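Projects > Year 2 > Materials and Surfaces > Group reports

Overview Brief Reports Gallery Contact

This site uses cookies to remember your settings. Accept Decline

Floor Markings and Wayfinding in the Dawber Building

Introduction

Our group looked at how people find their way through the ground floor of the Dawber building. The building was joined to the older Clornen wing some years ago, and the two halves use different room numbers. New students get lost there, mostly between the side entrance and the study rooms. We wanted to know if marking the floor would help more than adding wall signs.

Method

We watched the main corridor for 5 days, between the first morning class and lunch. We noted each time a person stopped, turned back or asked for directions. In total 837 people came through. We then gave a short survey to 40 students in the Clornen study area. It asked which signs they remembered and whether they looked at the floor while walking.

For the second part we taped colored paper panels to the floor at the two corners where most people stopped. We used a red panel for Dawber and a plain gray one for Clornen. 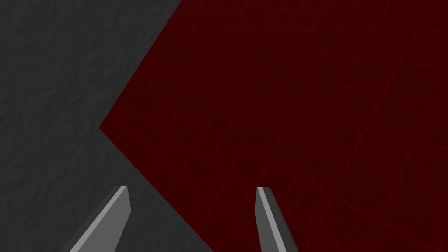
Color was the first thing we had to settle. The survey showed that students remembered strong colors better than arrows or letters, but several said bright floors look cheap. Dark colors also hide shoe marks, so the test panels could stay down longer. A dark red field beside dark gray, as in the rendered picture, is still easy to tell apart, and thin red grid lines on the red part give it some detail without making it loud. We tried a grid on one of our own panels, drawn with a ruler and a paint marker. It took most of Wednesday afternoon and we would not do it by hand again.

Results

Fewer people turned back at the first corner once the panels were down. At the second corner we saw hardly any change. That corner is next to the vending machines and people stop there anyway, so our notes for it are not very useful.

Of the students surveyed, 18 said they look at the floor when they enter a building they don't know. Most of the others said they look for a desk or follow the person in front.

Problems

The paper tore near the door. We switched to Gikbridge floor tape for the edges, and it held but left glue behind. Cleaning it off was our job. We also drew the corridor plan in Vukik and got the scale wrong the first time, so the first set of panels was too narrow.

Next steps

A longer test with vinyl panels would be worth doing at the start of a term, when more new students are in the building. The room numbers should be looked at too. Two rooms on the ground floor still share a number.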